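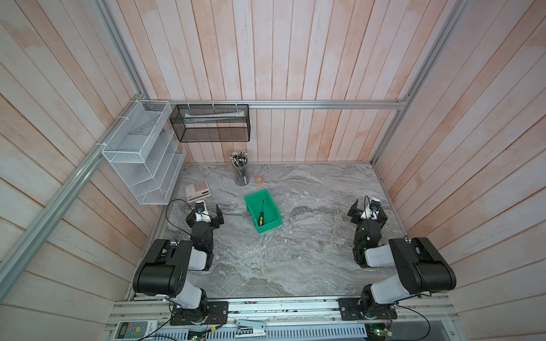
The two-arm bench at Notville, with the green bin in the middle.

The Notville lab has spent the spring comparing two sets of fingers for its parallel grippers, one from Nillel and one from Santoro. The engineer in charge logged 1,749 picks with the first and 1,681 with the second.

"Pens and tape are easy for either," she says. "A screwdriver lying in a bin is harder — the fingers touch the side before they close."

She prefers the Nillel set for thin handles, but found it slower to fit, taking up to 40 minutes for both arms. The wrist cameras stayed the same throughout. "Change one thing at a time," she says. The Zusemari controller is next, in June.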